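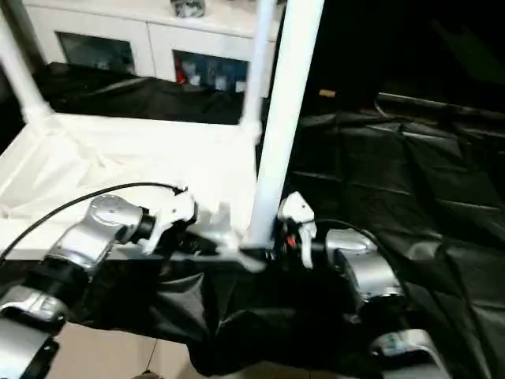

How to write a forgiveness letter (even one you never send)

I've led the grief and faith group at Fillden for a few years now, and the letter night is the one people dread and then ask to do again! So I've typed up how we run it, for anyone who'd like to try it at home.

1. Set a timer for 20 minutes. Pen and paper if you can manage it, phone in another room.

2. Start with the name. Just "Dear whoever". My first one was to my dad, and I sat there for half the time with that one line (which is fine, by the way).

3. Write down what happened, in plain words. Don't soften it and don't do their side of the story for them. Forgiving someone isn't the same as saying it was okay, and you don't have to be mates again afterwards.

4. Say what it cost you. Sleep, money, a Christmas, your trust in church people, whatever it was. Raed Matar, who started the group, used to tell us to keep going until the pen slowed down by itself.

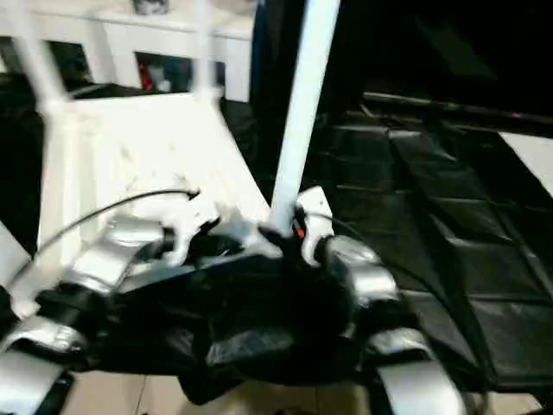
5. Now write "I'm letting go of" and finish the sentence. If all you've got is something small, write the small thing. I let go of one phone call from December and left the rest for another year.

6. Read it aloud, quietly, on your own. If you pray, pray after this bit. Psalm 107 is a good one to have open beside you.

7. Put it away for 18 days before you decide whether to post it, burn it or keep it. Mine's still in the drawer with the tea towels.

If it stirs up more than you can carry, stop there and ring someone you trust, or your counsellor. The letter can wait.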